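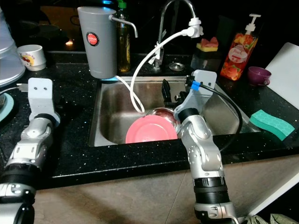

Posville's bus punctuality figures miss the people who never catch one, says Stotari

Posville's buses now run on time more often than at any point since the network was redrawn. Stotari, the independent transport research group, has looked at the same network and doubts that this tells residents very much.

Its new study, released on Tuesday, asked 612 households in Stinden and the eastern estates where they needed to go in an ordinary week, and whether a bus would get them there inside 52 minutes. For evening hospital visits and early shifts, the answer was usually no.

"A bus can be perfectly punctual and still go nowhere you need," said Siriporn Wannasri, who led the study. "The timetable is being marked against itself. We would like to see it marked against people's lives, and we are not convinced the council wants to know the result."

The study also questions the planned Thammasiri interchange. Supporters say it will bring some 3000 homes closer to the city centre. Stotari found that the claim measures distance in a straight line, across a railway with one footbridge, and leaves out waiting time altogether. It has asked for the working behind the figure and has yet to receive it.

"Perhaps the interchange is a good idea," said Jintana Boonyarit, a co-author. "We can't tell from what has been published, and neither can anyone voting on it."

Stotari wants journey times to 172 everyday destinations reported each December alongside the punctuality tables. The full study and its survey questions are available from the Stotari press desk on request.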